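Review of the Livent hand-held gripper, after one season of use. Firmware as shipped, then the November update. I paid for mine.

## What I bought it for

I record household handling tasks for a small robotics group in Urkgate. We had been using a home-printed gripper with a trigger and a camera bolted to it, and the trigger kept cracking at the pivot. The Livent cost 900 dollars with the charger and one spare set of finger pads. It arrived from the Wurnisdale warehouse in a plain box with foam cutouts and a folded sheet of instructions.

The body is light gray plastic, well finished, with no sharp seams. The finger pads are dark gray and soft, with a slight texture. They hold cups, folded cloth and cutlery without trouble. The camera has a very wide fisheye lens, so the housing and pads are always in view along with most of the room.

For the first few weeks I had no complaints. Charging takes an evening. The grip is comfortable for an adult hand, though my wrist was sore after long sessions.

## The fault

The trigger drives the fingers through a small motor, with a spring that is supposed to open them when you let go. On my unit the fingers began to stay closed after release. The first time, it was a second or so. By the following week they would stay shut until I switched the tool off at the back.

It happened most often after holding something thin for a while. With a thick object the fingers opened normally. I started a log, and out of 393 grasps I recorded 52 late releases. Four of those needed the power switch.

A late release is a nuisance when you're holding a sponge. It's a safety matter when the thing between the fingers is glass, or when someone has reached in to take it. On one of the bad ones my thumb was between the pads. The force isn't enough to break skin, but I couldn't pull free and had to reach across with the other hand to find the switch. The switch is recessed and sits under the palm, which is the wrong place for it. A tool that can close on a hand should have a stop you can hit without looking.

The recordings were also affected. The software marks a grasp as finished when the trigger is released, whatever the fingers are doing, so every late release was labeled wrong and had to be fixed by hand.

## Checking it in a normal room

I wanted to know how it behaves away from a bench, so we also used it upstairs in a furnished room, with a wooden table, a woven-back chair and good daylight from the window. The wide lens takes in the table, the railing and the ceiling together, and a person standing to the right of the tool is still in view.

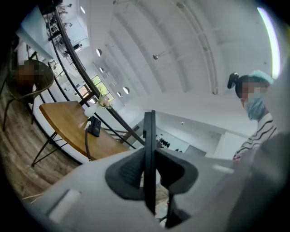 ## What support did

I wrote to Livent and got a form reply the next morning. The second reply was better. It asked for the log and told me to stop using the tool near other people until the update was on. I think that warning belongs on the product page.

The update shortened the delay but didn't cure it. What cured it was a new return spring, sent free after I asked twice. The old one looked fine to me, but it was noticeably weaker when I pressed the two side by side. Fitting the new one meant taking out the pad screws, and one was tight enough that I nearly stripped it. I've had no late releases since.

We also have a Wang gripper on loan. It's heavier and the picture is duller, but it has a release lever on the side that works with the power off. I'd like to see the same on the Livent.

## Should you buy it

If you work alone with soft objects, yes, with the new spring. Ask before you order whether your unit has it, and get the answer in writing.

If you hand objects to other people, or take them from other people, I would wait for a version with a proper stop.

Image quality: very good.
Pads: good, little wear so far.
Trigger and release: poor as delivered, fine after repair.
Support: slow, but they did send the part.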